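How to run a cord-handling session at your bench (Titine line, Station 5)

Written by Selma Petkov, Plirine packing floor. Paloma Ostrowski checked the steps and took out most of the jokes. Last revised Apr 6, 2023.

If you have been packing power strips here for any length of time, you know how to deal with a cord. You pick it up, it does something stupid, you correct it, and it goes in the carton. The Titine arm does not know how to do this. It is very good at cartons. It has been taught tape. Cords remain ours, for the moment, and our job in these sessions is to show the thing how they're done.

You do that by working with a gripper in each hand instead of your fingers. You will be slow. Everyone is slow. Rate is switched off for the whole session, so enjoy it.

## Before you start

- Tell your lead you're off the line. Sessions come out of paid floor time, never out of breaks.
- Sign the Santoso sheet. It says your recordings can be used to train the arm and can't be used to score you. Read it anyway.
- Push your sleeves up or button them. A loose cuff will find the fingers of the gripper.
- Clear the table of labels, coffee and the last person's screws.

## Steps

1. **Put one strip and its cord on the table.** Let the cord fall however it falls. Please don't comb it out first. A tidy cord teaches the arm that cords are tidy, and then it meets a real one.

2. **Pick up both grippers.** Open and close each of them a few times with nothing in them. If one feels stiff, swap it now. You'll resent it by the tenth cord.

3. **Start recording, then hold still with the fingers open.** Take a breath. The start of the clip should show the table before you've touched anything.

4. **Go for the plug end first.** Close on the body of the plug, well back from the prongs. Squeeze until it stops sliding and no harder – these things will dent a plug if you're cross with them.

5. **Use the other hand for the slack.** Take the cord where it crosses itself and lift. If you lose it, leave the recording running and pick it up again. Fumbles are useful. Swearing is not recorded, as far as I've been able to establish.

6. **Fold, lay the cord beside the strip, let go.** Open both grippers fully before you back away, or you'll drag the whole lot with you.

7. **Stop, and mess it up again.** Move the strip a little between runs so no two starts match.
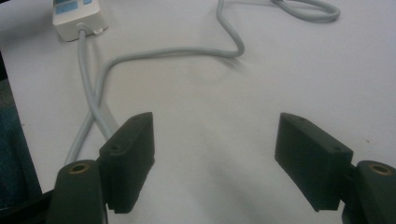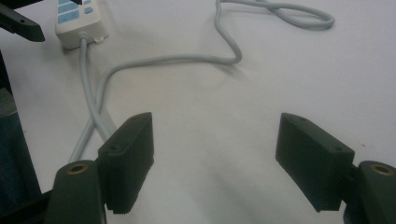
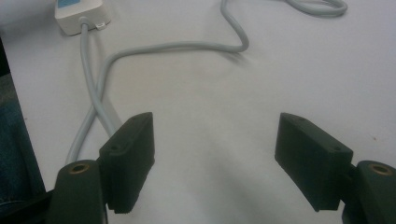
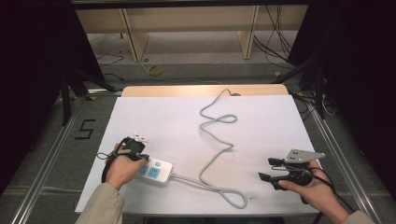

*Strip and cord on the white work surface, with the grippers in use.*

## When it goes wrong

**The cord rolls out of the fingers.** You're gripping near the tips. Go deeper and come in square to the cord.

**Your wrists ache.** Stop. The target is 4 good runs before a rest, and there is no prize for five. We asked for a prize and were told to stop asking.

**The two grippers knock together.** Keep one hand high while the other works low. It feels like bad drumming and it gets easier.

**You can't remember how you normally do it.** This happens to people with years on the line. Put the grippers down, do one cord with your bare hands, and watch yourself. I found out that I use my little finger for practically everything, which was awkward, as the gripper hasn't got one.

## What happens to the runs

They go to the Prutden office, where someone watches them and throws out the ones with a stuck recorder or a missing start. The first batch needed 1000 runs. We sent that many and 610 were kept, mostly thanks to people skipping step 3. Hence the bold type.

## What it changes for you

Asked at every session, so it may as well be written down. The plan for November is that the arm takes the folding and one packer per station moves to checking and clearing jams. Nobody's hours are cut under the plan as posted. Checking is paid at the higher grade, and Paloma got that in writing before either of us touched a gripper. I'd suggest you read the posting yourself and bring questions to her.

My own view, for what it's worth: I won't miss the folding. I will miss being the fastest at it. The checking job has more standing and a lot more looking, and we still haven't been told who covers breaks. Paloma is chasing that.

## Packing up

Wipe the fingers with a dry cloth, put both grippers back on charge, and write your run count on the sheet. Leave the strip out for the next person. Leave the cord in a mess.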